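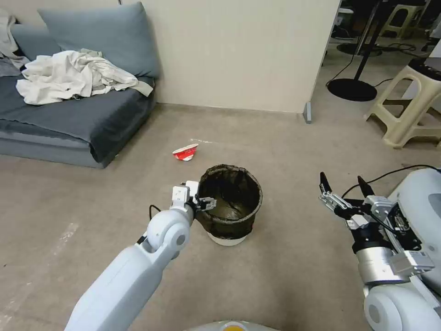
How to give your carpets a proper clean without hiring a machine

Posted 16/07/2019 in Floors and Soft Furnishings

I grew up in a house where the carpets were cleaned once a year, in September, whether they needed it or not, and it was treated as a sort of festival. Everything came out into the hall, we ate sandwiches on the stairs and my mother went about in an old pair of plimsolls telling us all to keep off. I've kept up the habit, more or less, but I've whittled it down to something one person can manage in an afternoon, and I thought it was high time I wrote the whole thing out (several of you have asked, and I do keep promising!).

You will need
A vacuum cleaner with a clean filter
A stiff brush with a handle
Bicarbonate of soda
White vinegar
Washing-up liquid, the plain sort
A bucket and a spray bottle
Plenty of old white towels

Clear the room first
Move out anything you can lift: lamps, footstools, bins, plant pots, the basket of magazines you've been meaning to go through. Heavy furniture can stay put, but do slip a bit of kitchen foil under the feet before you start, as wooden legs can leave a brown mark on a damp carpet and metal ones can leave rust. I learned that on a landing in our first flat and the mark was still there when we moved out.

Vacuum, and then vacuum again
Most people do one quick pass and reach for the bucket, and I do understand the temptation. Go slowly, first up and down the room and then across it, so that the pile gets lifted from both directions. Use the narrow nozzle along the skirting boards, where the grey fluff gathers. If you have a dog or a long-haired teenager, a rubber glove dragged over the carpet before you vacuum will bring up an astonishing amount of hair.

Test a hidden patch
Inside a cupboard is ideal, or behind the door. Dab on a little of your cleaning mixture, leave it for ten minutes and press with a white towel. If any colour comes off, stop there and ask a professional. Wool carpets want particular care, so check what the maker advises before you put anything on them at all, and leave out the bicarbonate.

Deal with the spots
Put one teaspoon of washing-up liquid and a tablespoon of white vinegar into 500 ml of lukewarm water and pour it into the spray bottle. Mist the mark lightly, then blot with a towel, working from the outside in. Please don't scrub! Scrubbing roughs up the fibres and you'll be left with a fuzzy patch that catches the light every time you sit down. Go over it with plain water afterwards and blot again, or the soap left behind will attract dirt.

Freshen the whole floor
For synthetic carpets, once the spots are dry, shake bicarbonate of soda over the room in a thin layer, brush it in gently and leave it for 90 minutes with the door shut. I put the kettle on and do the ironing. Then vacuum it up slowly, emptying the cylinder halfway through, as fine powder clogs a filter quicker than you'd think.

Let it dry
Open the windows, even if it's a bit chilly, and stay off any damp parts in your outdoor shoes. Thick pile can take until the next morning. Furniture goes back last, and I like to shift the sofa along by a hand's width so that the old dents have a chance to recover. An ice cube left to melt in a stubborn dent, then fluffed up with a spoon, works nicely too.

Next time I'll be doing stair carpets, which need a smaller brush and rather more patience.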